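Table de manipulation Lomasari — plateau perforé pour bancs robotisés

Partages : 8

Le plateau Lomasari est destiné aux laboratoires, aux centres de formation et aux ateliers d'intégration qui font travailler un bras robotisé sur des objets du quotidien. Il se monte sur le châssis Plulach ou sur tout bâti existant de dimensions compatibles. La présente page décrit l'équipement et rappelle les règles de mise en place que nous demandons de respecter pour que la garantie s'applique.

Référence du plateau seul : 3,065. Le châssis, les butées et le kit de marquage sont vendus séparément.

Surface et perçages

La surface est blanche et mate. Nous ne proposons pas de version brillante, qui gêne les caméras placées à la verticale. Les perçages servent à fixer des butées, des gabarits ou un petit appareil qui ne doit pas bouger. Les perçages inutilisés peuvent rester ouverts ou recevoir un bouchon affleurant. Ne pas agrandir un trou sur place : le bord éclate et le plateau n'est plus plan à cet endroit.

Nettoyage à l'eau savonneuse et au chiffon doux. Pas d'acétone, pas d'éponge abrasive. Un plateau rayé reste utilisable, mais les rayures finissent par apparaître dans les images et il faut alors le retourner ou le remplacer.

Analyse des risques avant mise en service

Le plateau est un composant. Il ne porte aucune fonction de sécurité et ne dispense pas l'exploitant d'une analyse des risques portant sur l'ensemble de l'application : le bras, le préhenseur, les objets, le poste de l'opérateur et les accès. La norme ISO 12100 donne la méthode générale, les normes ISO 10218 traitent des robots industriels et de leur intégration. Un préhenseur à bouts arrondis réduit certains risques de blessure. Il ne supprime pas le risque de pincement entre le doigt et un objet rigide posé sur la table.

L'analyse est à refaire quand on change de préhenseur, quand on ajoute un appareil à porte ou à couvercle, et quand on modifie la vitesse du bras. Changer un gobelet pour un autre ne la remet pas en cause, sauf s'il est en verre.

Disposition des objets

Le choix des objets revient à l'utilisateur. Pour les tâches de cuisine, la dînette en plastique et les faux aliments conviennent bien : une fraise factice, une passoire ou une assiette légère tombent sans dommage. Les appareils comme un mini-four se placent près d'un côté, porte accessible au bras. Ils restent débranchés pendant les essais, même quand la tâche consiste seulement à ouvrir la porte. 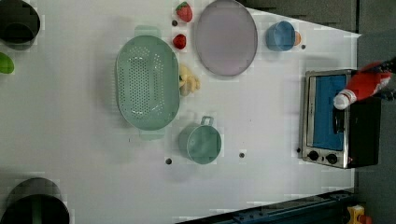
Règles de travail autour du plateau

1. Délimiter au sol la zone atteinte par le bras, outil compris. La portée à retenir est celle du bras tendu.

2. Garder l'arrêt d'urgence à portée de main de l'opérateur, du côté opposé aux câbles. Le tester à chaque prise de poste.

3. Ne pas remettre un objet en place à la main pendant un mouvement. Mettre le bras en arrêt, attendre l'immobilité, puis intervenir.

4. Laisser une marge de 200 mm entre le bord de la table et tout objet que le bras doit saisir. Les objets qui servent de décor ou de distracteurs peuvent se trouver plus près du bord — ils sont à noter comme tels dans la fiche d'essai.

5. Commencer toute nouvelle tâche à vitesse réduite, objets en place, avec une personne au poste d'arrêt.

6. Noter la disposition de départ, par écrit ou par une vue de dessus. Sans elle, deux séries d'essais ne peuvent pas être comparées.

Contrôle et entretien

Vérifier le serrage des vis du châssis tous les mois, et après tout choc du bras contre la table. Le couple figure sur la notice du châssis Plulach. Une vis qui se desserre deux fois de suite est à remplacer. Le contrôle de planéité se fait une fois par an, de préférence en novembre si le banc est arrêté pour l'inventaire.

Le registre Anozie, fourni avec le plateau, comporte 200 lignes, de quoi tenir presque 8 mois sur un banc utilisé chaque jour ouvré. Des feuilles supplémentaires peuvent être demandées au service pièces.

Commande et livraison

Le plateau est livré à plat, film de protection posé. Retirer le film avant tout réglage de caméra. Les réserves pour casse sont à porter sur le bon de transport, avec le numéro inscrit sous le plateau.

© Festance — Tous droits réservés — Contact — Mentions légales — Haut de page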